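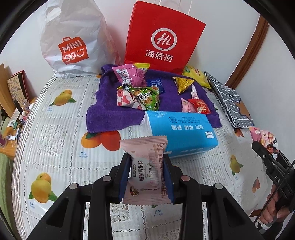 Sorting the Snack Pile

Every household with a snack habit ends up with The Pile. Ours starts as one polite shopping bag and by February has annexed a shelf, a fruit bowl and the glove compartment. My neighbor Antigoni Galanis keeps hers in a soup pot, and I have stopped asking what she makes soup in.

Once or twice a season I tip the whole lot onto the table and deal with it. The method, such as it is:

Put a towel down first. Shiny little packets slide on a tablecloth, and the pyramid-shaped ones roll in directions you would not think a pyramid could manage. A bath towel stops all that and catches the crumbs from whatever somebody opened and put back. Shake it outside when you're done. Not over the sink, unless you enjoy fishing sesame seeds out of a drain.

Keep tissues within reach. Something in there is sticky.

Sort by what crushes, never by flavor. Sorting by flavor starts arguments and leads to sampling. Chips and crackers go on one side, and anything chewy or dense, like the nougat-and-biscuit squares sold as snowflake crisp (雪花酥, and I recommend the plain 原味 over anything green), goes on the other. Chewy things can sit at the bottom of a box for months and bear no grudge.

Find the date before you find the scissors. On small packets it's often stamped near the crimped end, usually in ink that matches the background. Tilt it under a lamp. If you can't read it after 15 seconds, put it in the "eat this week" bowl, provided the seal is good. If the packet is puffed up and it isn't the kind that's meant to be, out it goes.

Stand the flat ones up. Laid down, they form layers, and the bottom layer is archaeology. Filed upright in a shoebox, crimped edge on top, they can be flipped through like old record albums. A box 8 inches wide takes two rows.

Give the odd shapes their own jar. Triangles and pyramids will not be filed. I've tried.

Don't buy a special organizer. I did, and it cost more than the snacks and held nearly half of them. It now holds batteries.

Last step: put the box on a shelf you need a chair to reach. It won't stop anyone over the age of ten, but you'll hear the chair.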